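Pesora side plate in coral: I bought the pink one

Posted by Oona Huttunen in Kitchen & Table

I have broken so many side plates. I'm not a clumsy person in general (I can carry three coffees across a parking lot), but something happens to me between the table and the sink, and by last November I was down to one ceramic plate with a chip in it and a saucer that belonged to a cup I no longer own. So I went looking for plastic, and I ended up with the Pesora side plate from Stemano in the color they call coral.

My friend Siiri Hirvonen has had hers for a couple of years and swears by it. She has the gray. I looked at the gray for a long time, put it in my cart, took it out again, and went pink. Everything else in my life is white or off-white and I wanted one cheerful thing at breakfast! 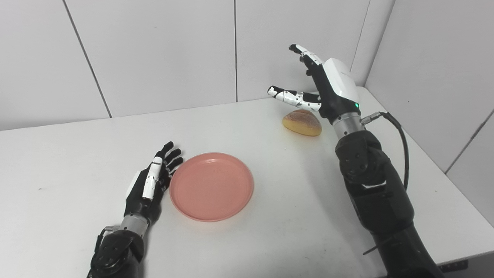

4 min read

First, the basics. It's a plain round plastic plate, shallow, with a flat base and a rim that comes up just a bit. No pattern, no ridges, no little logo stamped in the middle where your toast goes. Mine measures 215 mm across, so a little under eight and a half inches, and weighs 130 grams on my kitchen scale. It's sold in packs of two and I paid $26 for the pack. That felt like a lot for plastic when I clicked the button. I've made my peace with it since, mostly.

The color first, because I know that's why half of you are reading. The product page makes it look almost orange. In daylight it's a soft salmon, closer to the inside of a grapefruit, and under the warm bulb over my stove it goes a shade peachier. If you're hoping for a hot pink, this will let you down. On a white table I think it looks lovely, and bread looks great on it – the golden-brown crust of a bun against that pink is a really nice combination, and I say that as somebody who has never once thought about plate colors before. Eggs are less successful. Scrambled eggs on salmon pink look a little like a school cafeteria, sorry.

Size is where people seem to disagree. Chaimae Lahlou, who borrowed my second plate for a week and then didn't want to give it back, says it's too big to be a side plate and too small for dinner. I see what she means. But I eat a lot of meals that are one roll and something in it, and for that it's perfect. A bakery bun sits in the center with plenty of space around it for crumbs, and you can cut the thing in half and lay both halves flat without anything hanging over the rim. I also use it for an apple, a slice of pie, the lid of a pot, spare keys. It's turned into the plate that's always out.

That low rim is good and bad. Good for bread, because your knife comes in at a comfortable angle and you can butter right up to the side. Bad for anything with a sauce. I tried leftover lentils on it (why) and had to walk back from the microwave very slowly. Speaking of which, the instructions say no microwave, so I heat my food in a bowl and tip it onto the plate afterward. Check your own leaflet, mine was a tiny folded thing stuck to the bottom that I nearly threw out.
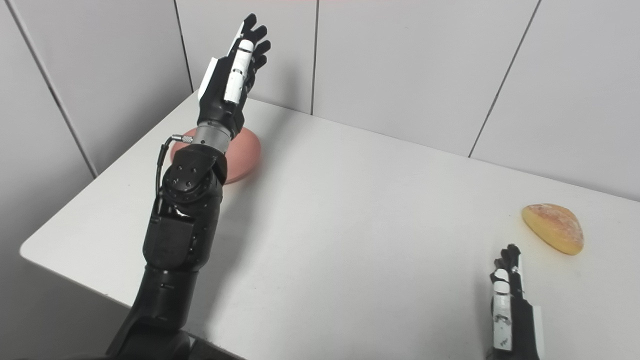

Cutting is fine if you're gentle. I use a small serrated knife for rolls and after a few months there are fine scratches in the middle, the kind you see when you tilt the plate toward a window and then forget about. Jouko Heiskanen left a comment on my last post saying his went cloudy from a steak knife, and I believe him. I wouldn't use a steak knife on this. I have a cutting board for that and so, I hope, does Jouko.

Stains: turmeric, yes, a faint yellow patch that took three washes to go. Beet juice came right off, which surprised me. Coffee rings, no trouble. Tomato sauce left overnight gave me a bit of a fright but it was gone after a soak with baking soda. I run mine on the top rack and the shape has stayed true, it still lies flat with no rocking. One small complaint is that water collects in the rim if you load it at the wrong angle, and then you get a dribble down your sleeve when you unload.

It's light, and I keep going back and forth on that. It's great to carry and it makes no noise when you set it down early in the morning. It also slides. Push a dull knife through a crusty roll and the plate wants to come along for the ride, especially on a smooth tabletop like mine. Siiri puts a damp cloth under hers. I just hold the rim with my other hand. A thin rubber ring on the bottom would fix it completely and I'd pay another dollar or two for that, Stemano, if you're reading.

I did compare it with the Drivum plate, which Irja Lahtinen has in the dark green. The Drivum is heavier and feels more like real crockery, and it stays put better. But it has a raised ring in the base that catches crumbs, and a shiny finish that shows every fingerprint. I like the flat base on the Pesora a lot more. Wipe, done.

Drops so far: two off the counter and one down the back steps, that last one with a cinnamon roll on it. The plate has a scuff on the rim. The cinnamon roll was a total loss.

Would I buy it again? Yes, and I've got my eye on the bowls, if they ever bring those out in the same pink. Get it if you eat a lot of bread, toast and snacky little dinners. Skip it if you want one plate for everything, or if you're going to be annoyed by scratches.

Good: the color, the flat base, easy to wash, survives me
Not so good: slides around, shows knife marks, price for plastic
My rating: 4 out of 5

If you own the gray or the dark blue and have had it longer than I have, tell me in the comments how the surface is holding up. And if anybody knows a trick for turmeric that doesn't take three washes, I'd love to hear it.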